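How I Wash and Re-Waterproof My Ski Gloves at Home

I put this off for years. My gloves went into the bag on Sunday night, came out smelling like a hockey locker, and I just kept wearing them. Then we spent a very soggy week at Vulcombe in January and my fingers were so cold by lunch that I finally sat down and figured out how to do it properly. It's easy! It mostly takes patience.

You'll need a sink or a dish tub, a gentle liquid soap (I use Mellance, but any wash made for outdoor gear is fine), two old towels and a spray-on water repellent. Skip fabric softener completely.

First, read the tag. If it says no water at all, believe it and stick to a damp cloth. Leather palms need their own conditioner too, so everything from here on is for fabric gloves.

Empty any little pockets (I once washed a lift pass and half a granola bar) and close up the straps so they don't snag. Fill the sink with lukewarm water, add a small squirt of soap and push the gloves under. Squeeze them gently, over and over, like a sponge. The water will turn a color you won't enjoy.

Rinse until the suds are gone, and this is where people quit too soon - mine took 8 rinses, no kidding. Leftover soap makes the fabric soak up snow. Then press each glove from the fingertips toward the cuff. Don't wring them, and don't yank the liner out if it's sewn in, or you'll be poking at it with a chopstick all evening.
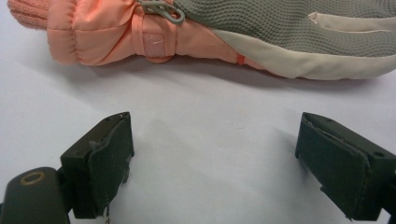 Issue 247

Roll each glove in a towel, lean on it, then set the pair somewhere airy, well away from the heater. Turn them every few hours. Mine needed two full days, and the puffy parts were the last to dry.

Once they're dry, take them outside and spray the repellent on evenly, paying extra attention to the seams between the fingers. Wipe off any drips and leave them overnight. To test, flick a few drops of water on the back. If they bead up, you're done. If they sink in, give it one more light coat.

I do this at the start of the season and again halfway through - more often if I've been skiing in rain.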